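Cell rules, revision 2

Most of the published guidance on robot safety assumes an arm that can break a wrist. The small two-arm bench cells that I look after can't do that, so people tend to run them with no written rules at all. I did the same for the first few months at Clotby. The result was a log full of entries like "left arm odd again, power cycled," which are no use to anyone.

The rules below replaced that log. They cover one class of machine: two servo arms on a shared rail, overlapping reach, one operator, soft or light objects. They do not replace a risk assessment, and if your arms are heavier than mine you need the proper standard.

1. Cable slack goes above the wrist, in a loop, and is tied to the link on the way back. Ties go on the rigid segments only. A tie across a joint will hold for a while and then pull a connector at the worst angle. Check the loop at both ends of wrist travel before the first run of the day.

2. Base plates are checked with a driver every Friday. Finger tight is a fail.

3. Nothing is stored on the work surface. If it isn't part of the task, it goes on the shelf.

4. Only one arm may close on an object at a time unless the task sheet names a shared grasp. Shared grasps run at the reduced speed setting.

5. Walls and background stay fixed for the whole of a batch. If a panel is swapped, the batch number changes. We lost 2,469 runs to this one, all recorded under a single number with two different backgrounds mixed together.

6. Gripper pads are inspected every 11 runs. Look for grooves packed with lint and for pads lifting at the tip.
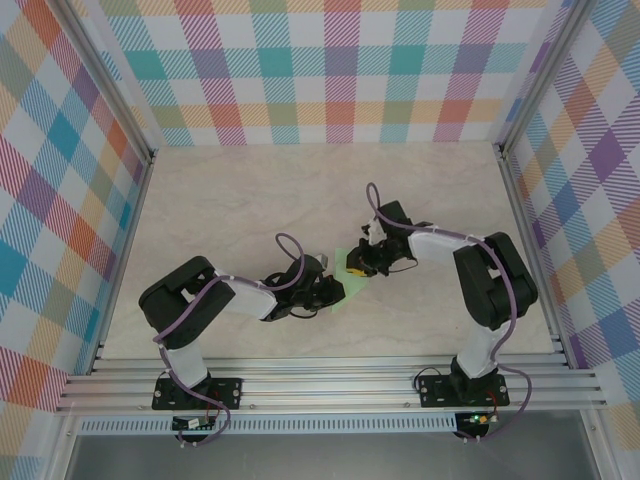
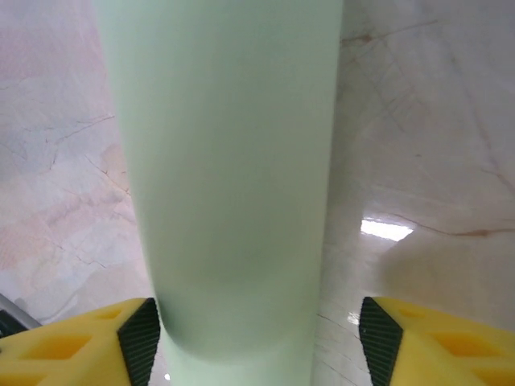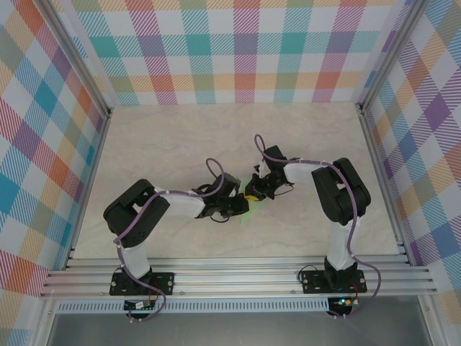 Same cell and same setup: pale green item, yellow at the gripper, marbled surface.

Rule 4 gets the most argument. The objection is that a planner with collision checking should handle two grippers in the same space, and in principle it does. In practice the collision model knows about the links and knows nothing about the cables. The Juvton planner we use lets you pad the wrist volume, and I now pad it by enough to cover the loop. That costs some reach in the middle of the table. I accept the cost.

The other regular complaint is about the task sheet. Operators coming from the Atero line are used to a touchscreen that blocks the start button until every box is ticked. Ours is paper, on a clipboard. I looked at moving it to the Lavoie tracker and gave up when the form took longer to load than the run took to finish.

Since revision 1 went up on the wall we have logged 3,496 runs. The faults that remain are mostly dropped objects and a servo that reports overload when it is left holding position too long. The second one has its own note now: park both arms before you leave the bench, even for a coffee.

Changes from revision 1: the pad inspection interval is shorter, and the wording of rule 5 now says "walls and background" where it used to say "environment," which two people had read as the room temperature. The rule about labeling power supplies moved to the electrical sheet.

Still open for revision 3 is what to do about lighting. The overheads reflect off any glossy surface, and I don't yet have a rule that can be checked in under a minute with no meter. If you have one that works, the comments are open until the end of March.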